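Colour and Circulation in Small Shared Dwellings
Final Report, Housing Studies Project, Craddock Program
Submitted Mar 24, 2022

1. Background

The Craddock Program asks each project group to examine one feature of everyday housing and to report on how it is chosen, maintained and experienced by residents. Our group selected interior wall colour in shared rental dwellings, with particular attention to dining rooms and the passages leading to them. Earlier work at Giltach had dealt with kitchens only. We considered the dining room a useful next step, as it is often the one room used by every member of a household.

2. Method

Residents of the Claltau and Neletel estates were invited to complete a short written questionnaire. The estates are managed separately and follow different repainting policies. Claltau repaints in off-white between tenancies. Neletel permits tenants to choose from a fixed card of nine colours and does not require them to restore the original shade on departure.

A total of 814 questionnaires were delivered in February. The group then held follow-up interviews with 50 households, divided equally between the two estates. Interviews were conducted in the evening, when most members of a household could be present. Questions covered the age of the paint, who had selected it, the hours during which the room was occupied and whether residents had asked for a change.

3. Findings on colour

Residents of Neletel were more likely to describe their dining room as a place to sit after a meal. Those with darker walls reported switching on lights earlier in the day, and several regretted having painted every wall the same shade. Blue was the colour most often chosen and also the colour most often reconsidered — a result the group had not expected.

Doors were seldom painted to match. Tenants in both estates preferred to leave them white, citing the cost of gloss paint and the difficulty of removing handles cleanly.
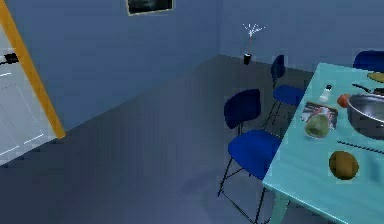
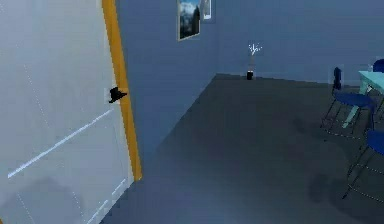 Blue walls with a white door, dining room.

In response to the draft of this section, Gráinne Gallagher remarked that the group had given too little weight to daylight, and that a room facing south would tolerate a deep blue far better than one facing a neighbouring wall. She asked that orientation be recorded in any later survey. The group accepts this point. Orientation was noted in the interviews but was not included in the questionnaire, and the two sets of answers cannot be compared on that basis.

4. Findings on circulation

Complaints about circulation centred on doors that open into the dining room and on chairs left pulled out from the table. Households at Claltau, where the rooms are narrower, had more often moved the table against a wall. Some had removed the door altogether and stored it — a practice the tenancy agreement does not allow.

5. Recommendations

The group recommends that Claltau trial a limited colour card in dining rooms for one tenancy cycle, and that Neletel supply sample pots before tenants commit to a full room. Both estates should review door swing when units are next refurbished. The questionnaire and the interview schedule are attached as Appendix A and Appendix B.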